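It has been a slow sort of February, and I have been meaning to write since the weekend before last, but then the boiler went, and then my sister came to stay, and you know how it is. Anyway, the kettle has boiled, the cat is asleep on the good chair, and I have an hour before I need to put the potatoes on.

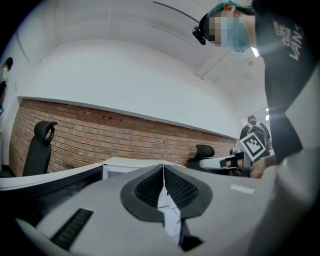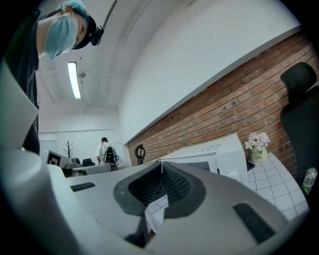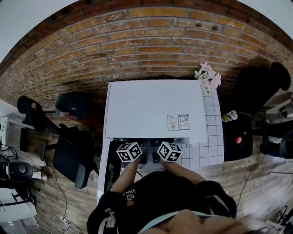

So, bread. I have been trying to learn my grandmother's rye loaf for the best part of the winter, and I want to put down how far I have got before I forget which bits went wrong. She never wrote it out. My aunt Zdenka has a notebook with some of it in, but the pages are stuck together with what I think is plum jam, and the quantities are all given in cups that got broken years ago. What I do remember is the colour of the crust, and the nearest I can come to it is the red-brown of that brick wall, with the flour lying in the cracks as pale as the mortar. Mine has been coming out the colour of a digestive biscuit, and it has been driving me a bit mad!

The first go was in the first week of January. I used 500 grams of rye flour from the mill shop at Gallau (lovely people, odd opening hours) and a starter that Jasmina Zupan gave me in a jam jar. She told me to feed it every day and talk to it if I felt like it. I fed it. The dough went into the bowl looking like wet cement and came out of the oven looking like dry cement, and Todor, who will eat anything, had one slice with a great deal of butter and said it would be very good with soup. We had soup for four days.

After that I rang Ankica Atanasov, my grandmother's neighbour from the old street, who is 82 and still bakes every Sunday before church. I should have rung her to begin with. We talked for an hour and a half, most of it on the subject of her hip and the new bus timetable, but in among all that she told me two things I hadn't known. One was that my grandmother always scalded part of the flour with boiling water the night before and left it under a tea towel. The other was that she brushed the top with cold coffee. Coffee! I had eaten that bread every summer until I was grown up and never once tasted it.

I tried the scalding straight away and it made an enormous difference. The kitchen smelled sweet the next morning, a bit like malt, and the dough held together instead of clinging to everything I own. I did leave it too long on the second rise, as Ognjen had phoned wanting to know whether I still had his ladder (I did, it was behind the shed, it has been there since the gutters), and by the time I got back it had gone over the side of the tin and was making for the bread bin. I scraped it up and baked it anyway. It was flat on top and rather sour, but the middle was good, properly dark and moist, and it was even better the day after.

The coffee I have only managed once, last Sunday, and I was timid with it. I had half a cup left from breakfast and dabbed it on with the brush I use for egg wash, just the one coat. The crust came out a shade or two darker and shiny in patches. When I reported back, Ankica laughed at me down the phone and said two coats at least, one before and one halfway through, and to stop being so polite to it.

I've got caraway seeds to use up as well, which my mother swears were never in it and my aunt swears always were. I'm staying out of that one until Easter, when they'll both be at my table and can settle it between them. I might make one of each and say nothing about which is which.

The next batch of flour is scalding under its tea towel as I type, on the shelf over the radiator where the cat can't get to it. If any of you bake with rye and have a view on tins (I'm using my old two-pound one, and I do wonder if a round loaf would be closer to hers), please leave me a comment. Right, potatoes.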